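Guides > Otska Two-Arm Station > Running an Open Day
Search this manual Go

6. Showing the station to visitors

This section covers the cloth-handling demonstration, which is the one people crowd in for! It was written after our open day in Flornurcombe, and the order of the steps is the order that worked on the floor. You should have finished sections 4 and 5 (arm set-up and gripper check) first.

6.1 Before the doors open

1. Clear a standing area in front of the table and tape a line on the floor. Visitors stay behind it whenever the arms have power.
2. Switch on both arms and load the Uzor demonstration program.
3. Open and close each gripper three times from the control screen.
4. Follow the cables by eye from gripper to base. Each loop needs enough slack for the arm's full reach.
5. Press the stop button once, confirm that both arms hold still, then reset.

CAUTION: Keep hands off the tabletop while the green status line reads RUN. Press PAUSE before you move a garment, even if it's only a small tug on a corner.

6.2 Running the demonstration

Put one garment down and leave it rumpled. It's tempting to smooth it out first, but a messy start is far more fun to watch, and people lean in as soon as a gripper comes down over the cloth and they start guessing where it will pinch.
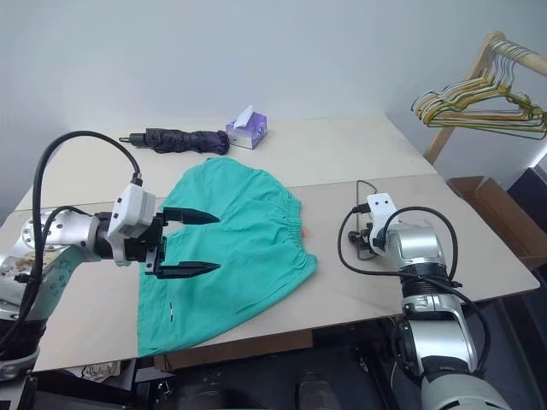 Elastic waistbands always get a good reaction, so save one for a full crowd. Then:

6. Say out loud which arm will move first.
7. Press START and let the program go through one full attempt without talking over it.
8. If the grip slips, let the program try again. Visitors love a second try (children especially, who will cheer for it).
9. Press PAUSE, then take questions.

Note: Speed is set on a scale that tops out at 1,000. Use 226 for a general audience. We like 146 for school groups, slow enough that everyone can follow the fingers.

6.3 Questions you will get

"Can it do my laundry?" comes up in every group. Say what the program does today and offer another run. For questions on the software, Ekaette Mohammed at Vosby has a one-page handout you can print from the Downloads tab.

6.4 Closing down

10. Send both arms to the rest position.
11. Turn off arm power and wait for the status line to go blank.
12. Write the number of runs and any stops in the station log.

Section last revised 26 February 2019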